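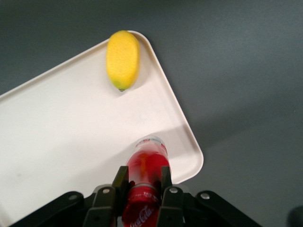

Gripper holding a Coca-Cola bottle over the tray, with a lemon at the far end.

Household Tips for Shared Kitchens: Working Alongside the Tray-Setting Arm

Last updated: Fri 20 January

Staff kitchens at Lukeck now divide the setting of refreshment trays between kitchen employees and a robot arm. The arm places bottles and whole fruit. Cutting, pouring, washing and all contact with guests remain the duty of employees. The following tips apply to every shift at the Thaler and Drestum buildings.

Before the shift

Wipe the table with a damp cloth and dry it fully. A wet table lets trays slide when the arm sets down a heavy item.

Use the pale trays with the raised rim. Patterned trays should be kept for hand service.

Wash lemons and dry them with a towel before they are put out. Wax and water both make the peel slippery. Lemons that are soft on one side go to the cutting board and should not be given to the arm.

Check that bottle caps are tight. A bottle that has been opened, even briefly, is served by hand.

During the shift

Keep hands, sleeves and apron strings outside the marked work area while the arm is moving. To move an item, press pause, wait for the arm to stop, and then reach in. Employees are not expected to keep pace with the arm. A morning order of 144 trays is planned with time for pauses, and no supervisor may count a pause against the person who pressed it.

Items may be laid on their sides if they are clear of one another. Leave a hand's width between a bottle and the edge of the tray. Knives are never placed on the table while the arm is in use. 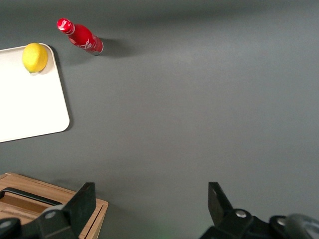

Mbali Modise asked that this page also mention the change in pace: she used to set trays from six until the doors opened, and she now spends much of that time on fruit and hot food, work she prefers, although she finds the room quieter and misses having a second person at the table.

Her remark has been passed to the shift planners. From September, two employees have been assigned to each morning shift at Thaler, and the same arrangement will be considered for Drestum. Hours have not been reduced in either kitchen. Employees who wish to learn the weekly cleaning and restart procedure may put their names on the list by the pantry door. Training is held during paid time.

After the shift

Switch the arm to rest before clearing the table. Wipe the finger pads with a barely damp cloth and no soap. Sticky residue from soft drinks comes off with warm water if it is treated the same day.

Stand washed trays on edge to dry. Return unused lemons to the cool shelf and write the date on the bin.

Questions about these tips should be directed to Hermine Berchtold, extension 157.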